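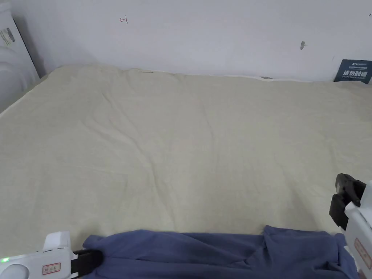

Cloth handling tips for robotics clubs

I help run the after-school robotics club in Rornusbridge, and our students picked laundry for this year's project. They wanted folding. I wanted anything with wheels! Folding won, so most of what follows I learned by getting it wrong first.

Start on a bed. We spent all of December on a tabletop and the fingers kept knocking the hard surface every time someone went in for a pinch. A mattress gives a little, so you can push down into the cloth and come away with some of it. A fluffy blanket on top gives even more, though it grips the fabric too, and a thin shirt will drag the fluff along with it. Try both before you settle.

Pick a cloth that doesn't match what's under it. Dark on cream is great. White on cream had us squinting at the recordings for an entire afternoon.

Let the kids practice the hand grippers with nothing in them. Elbows in, both hands at the same height, open, close, open, close. It's dull (they will tell you so) but five minutes of it saves a lot of fumbling later.

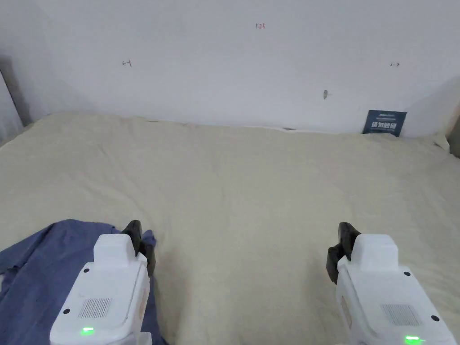
Both grippers up over the blanket, blue cloth bunched at the left.

Check the lights on both sides before each run. I put this on the whiteboard after we lost a set of 9 good folds.

Go for an edge or a raised bump. Flat fabric is miserable to pick up. If the cloth has landed flat, nudge it from one side until a ridge comes up, then pinch the ridge. Corners are best of all, but you have to find them first, and on a crumpled pair of pants that can take longer than the fold.

Crumple it differently every time. Kids get fond of one starting heap – usually an easy one – and then you have 67 runs that all begin the same way. The Dumlao team warned us at the Avham meet and we still did it.

Wipe the finger pads. Lint builds up and they start to slip. A damp cloth is fine, then dry them well.

Write down your runs on paper as you go. Our goal is 2000 by the end of the season and we're at nearly 100, so, um, we have a ways to go. Swap people often, too. Wrists get tired before anyone admits it.

Next up is towels, which the Jarnham club says are easier than shirts. I'll add a section once we've tried a few. If you've found a good way to deal with sleeves, please leave it in the comments!

Posted July 18, 2021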